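# How we are building Balus, a robot that can wipe a table

Balus is the name of our robot. He is not finished. We build him in a shared workshop called Raredbridge, where many people pay a little every month and can use the same tools. One person makes chairs, another repairs bicycles, and we have one shelf and half of a bench.

If you think about robots from films, Balus will surprise you. He has no face and no legs. He is one arm, 50 centimeters long when it is fully stretched, and he is screwed to a heavy board so he does not fall over. His job will be to hold a sponge and wipe a table clean.

## What is inside the arm?

Put your hand on your own elbow and bend it. The place that bends is called a joint. You have a joint in the shoulder, in the elbow, in the wrist and many more in the fingers. Balus has 6 joints, and in each joint sits a small motor.

The motors cannot decide anything. They wait for a message, and the message is a number. For example, the number 70 tells the elbow motor: "Turn until you stand at 70 degrees." Then the next message comes, and the next. When all the motors get good numbers at the same moment, the arm moves smoothly. When one gets a wrong number, the arm can hit the table, or hit itself. In February the wrist turned too far and pulled out its own cable. We needed a whole evening to repair it.

## A practice room inside the computer

After this accident we decided that Balus must first practice in a place where he cannot break anything. Such a place is called a simulation. It is a room that exists only in the computer, a bit like a room in a video game. We call our room Nolto.

In Nolto there is a table, because Balus needs something to wipe. There are walls and a window too. You may ask why a robot needs a window! The reason is light. In a real kitchen the light comes from one side, and it changes how a table looks to a camera. A robot who learned everything in a gray box with no window can become confused in a real home.

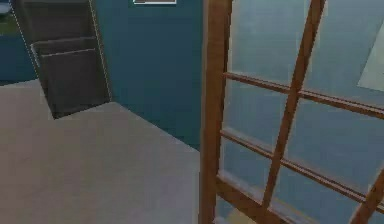 Walking through such a room is easy, even if you have no feet in it. You move the mouse and your view flies to any place you like. You can look from the ceiling, or from so near to the table that you see almost nothing else. We call this "the flying eye." With the flying eye we check if things stand in the correct place. A table leg that goes through the floor looks very silly, but the computer does not complain about it. We must find it ourselves.

The computer also does not know that a table is hard. Somebody must tell it. If you forget, the arm goes through the table like a spoon through soup. So every thing in Nolto has two parts: the part you see, and an invisible shape which says "stop here." For the table the invisible shape is a simple flat box. For a chair it is more work, since a chair has many parts.

## What comes next

We have a list with 11 small tests for Balus. The first ones are easy, like "lift the arm and hold still." The last one is to wipe the whole table and not miss the corners. He will do each test first in Nolto and then on the real bench, with an adult standing near the red stop button.

The sponge holder is still a problem. We made one from cardboard and one from a clothespin, and now we try a part from an old kit called Bilgin, which was lying in the workshop in a box of spare things.

## Try it at home

You can play robot with a friend. One of you is the arm and closes the eyes. The other gives messages, but only short ones: "elbow up," "hand left," "stop." Try to pick up a soft toy from a table. Then change places and see if your messages are better the second time.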